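Montaje del brazo en casa, hilo de seguimiento. Los anteriores trataban de la fuente y la base; este va de la pinza, el cableado y las primeras tareas sobre superficie blanda.

Trernness
19 de febrero de 2024

1/ Estado al empezar la semana: brazo atornillado a la base móvil, controlador Nullcombe con el firmware nuevo, pinza eléctrica montada. Falta cerrar la calibración mano-ojo y decidir qué hago con el cable de la muñeca.

2/ El cable va por fuera. Probé a pasarlo pegado al eslabón con bridas y en la rotación completa de la muñeca tiraba del conector. Ahora lleva un bucle suelto. Es feo y engancha cosas, pero el conector ya no sufre.

3/ Longitud del bucle: la mínima que permite girar la última articulación de tope a tope, más un dedo de margen. Con más longitud roza la mesa en las posturas bajas. Con menos, vuelta al problema del 2/.

4/ La pinza habla por serie con el controlador. La biblioteca de Flusetti funciona, pero el tiempo de espera por defecto es demasiado corto y devuelve error aunque el comando se ejecute. Lo he subido y he añadido una relectura de estado. Se acabaron los falsos fallos.

5/ Para quien lo preguntó por privado: no, no uso sensor de fuerza en la muñeca. Leo la corriente del motor de la pinza y corto por umbral. Para objetos rígidos sobra. Para objetos blandos hay que pensarlo un poco más.

6/ El problema de lo blando: una esponja de baño de fibra larga se deja comprimir mucho antes de oponer resistencia. La corriente sube despacio, sin escalón. Si espero al umbral de rígidos, los dedos casi se tocan.

7/ Solución provisional: cierre por posición y no por corriente. Los dedos paran en 46 unidades de la escala de la pinza, valor ajustado a mano. La corriente queda solo como protección.

8/ Ojo, esa escala no son milímetros. La documentación lo dice en una nota al pie y yo perdí una tarde por no leerla.

9/ Calibración mano-ojo. Primera tanda: 6 posturas, resultado inservible. Todas demasiado parecidas, con la muñeca casi en la misma orientación. Segunda tanda con giros amplios y el error bajó a algo con lo que se puede trabajar.

10/ El tablero de calibración tiene que estar plano. El mío era papel pegado a cartón y se había combado con la humedad del trastero. Lo he pegado a un trozo de vidrio de un marco viejo.

11/ Tarea de prueba: recoger esponjas de colores y dejarlas en una cesta perforada, sobre la cama. La elegí por la superficie. En la mesa todo queda a la misma altura y el plano de apoyo se puede fijar como constante. En un colchón no.

12/ El plano de apoyo lo estimo ahora con la nube de puntos en una ventana pequeña junto al objeto. Las arrugas de la sábana meten ruido. Mediana local y listo – el ajuste fino con mínimos cuadrados no mejoraba nada y tardaba más.

13/ La cesta da guerra por otro motivo: los agujeros. La profundidad atraviesa la pared en unos puntos y en otros no, y el detector de colisiones ve una nube de motas en lugar de una pared. Le paso un prisma rectangular medido con regla y descarto lo que la cámara diga dentro de ese volumen.

14/ El borde es más grueso que la pared, así que el prisma lleva el ancho del borde en toda su altura. Pierdo algo de espacio útil dentro. Me da igual.

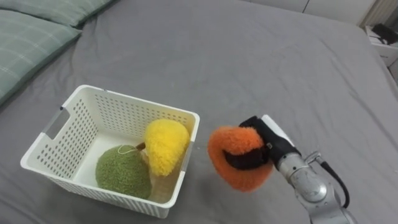
15/ La altura de suelta es el parámetro que más he tocado. Muy arriba, la esponja cae donde quiere. Muy abajo, los dedos chocan con lo que ya hay en la cesta. Tomo como referencia el punto más alto del contenido, no el borde.

16/ Al abrir, las fibras se quedan enganchadas en los dedos. Abro del todo, espero medio segundo y subo en vertical. Si subo mientras abro, me llevo la esponja otra vez.

17/ Registro: la última sesión ocupa 3894 líneas, de las cuales 2244 son avisos del planificador por la misma articulación cerca del límite. He girado la base hacia la cama y queda por ver si bajan.

18/ El planificador es Politis, rama estable. La de desarrollo promete mejor trato de los límites articulares, pero cambia el formato de configuración y no pienso migrar con la calibración recién hecha.

19/ Pendiente: funda textil para el cable, umbral de corriente por tipo de objeto, y un soporte para que la parada de emergencia no acabe debajo de la almohada.

20/ Subiré los ficheros de configuración cuando limpie las rutas absolutas. El ajuste de la pinza va en archivo aparte – depende de los dedos que montéis y el mío no os va a servir tal cual.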